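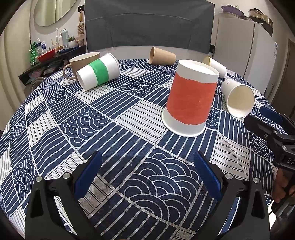

Cups, by hand: Barredo round

Quick page for the Barredo sessions, more to come when we get them sorted. No arm yet, just people holding the grippers and showing the task the way we want it done. 23 demos kept so far, 15 thrown out. Mostly for going too fast!

Starting layout changes every run. Cups go down anyhow, the mug stays in the mix. Two grippers on the table for some of it, so keep your elbows in. Patterned cloth on puropse, Orkivness wants busy backgrounds this time.

Orange band cup, bottom up, in the fingers and just off the cloth. Squeeze light, paper dents. Slow down before you let go, and dont twist your wrist at the end, the replay looks awful.

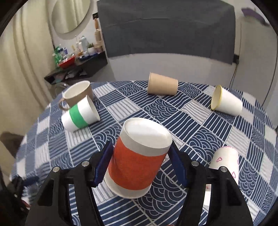

Prastano wrote in to ask if we could do fewer fast grabs and more misses with a second try, as their policy never learns to recover when every demo is clean. Same person would rather have 700 messy ones than 388 perfect.

Fair. Recovery runs start Sunday, same cups. Bring your own gloves if you like them, we're out of mediums. Ruvalier set goes up after taht.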